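1/ Notes on collecting grasp demonstrations for small packaged goods with hand-held grippers. The task name is Prevenwood: pick up one snack packet, hold it upright, put it in a box.

2/ Fifteen accepted episodes per table layout, then the layout changes. Moving two jars does not count as a new layout.

3/ Jars, tubs and bags stay on the table. A policy trained on a bare surface learned to go for whatever stuck up highest. Josefina Sosa has the plots.

4/ Glossy film is the hard case. Glare breaks up the print, so the packet changes its look with every few degrees of wrist angle. We keep those episodes. Filtering them out cost us more at test time than leaving them in.

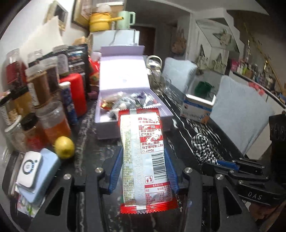
5/ Grip rule: both blue pads on the packet, seal up, back label facing the camera. If the packet slips and the operator regrasps, the episode stays and gets a regrasp tag.

6/ What we reject: lost tracking on either gripper, or a pause longer than 3 seconds. Roughly 9 percent went out in March, nearly all for tracking.

7/ Labels are one plain sentence per episode. Duyên Vương writes them without looking at the task sheet, and where the two disagree we replay the episode.

8/ Open question: whether to split the open box and closed box starts into separate tasks. Currently merged. Split numbers go in this thread when the run finishes.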